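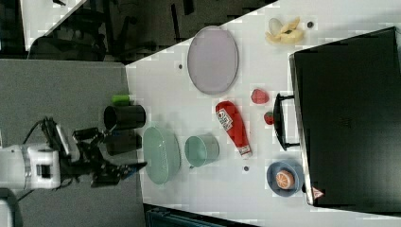
Our project looked at how much color affects the way people judge portion size when they serve themselves at home. Earlier coursework had us reading about plate diameter, and we wanted to know whether the color of the dish mattered as much as its width. Light dishes on a light table are common in student housing, and a pale green bowl on a white tabletop gives less contrast than a black cup would in the same spot. We guessed that low contrast between dish and table would lead people to serve more.

Method

Forty students from the Girmont and Rudd residence halls took part in August. Each person served cooked rice twice, once into a pale bowl and once into a dark bowl of the same shape. The target was 300 grams both times, and they were not allowed to use a scale. Half of the group started with the pale bowl. Kirsty Ellwood weighed the servings in the next room and wrote them down before the bowls were emptied. Nobody was told the weights until both rounds were over.

We left out 2 people who said they cook rice for work.

Results

Most servings were under the target in both rounds. The pale bowl servings were a little heavier on average, but the difference was small compared to the spread between people. Order mattered more than color. Whoever started with the dark bowl tended to repeat nearly the same amount in the pale one, and the same happened the other way around.

Problems

The rice from the second batch was stickier and came out in clumps, so a spoonful weighed more. Clive Inskip noticed this when the late afternoon group started. We should have cooked it all in one pot. The lighting in the Rudd kitchen is also yellower than in Girmont, which changes how the bowls look.

Next steps

We would like to repeat the test with dry cereal and leave a week between rounds. The weights for each person are in the appendix, with names removed.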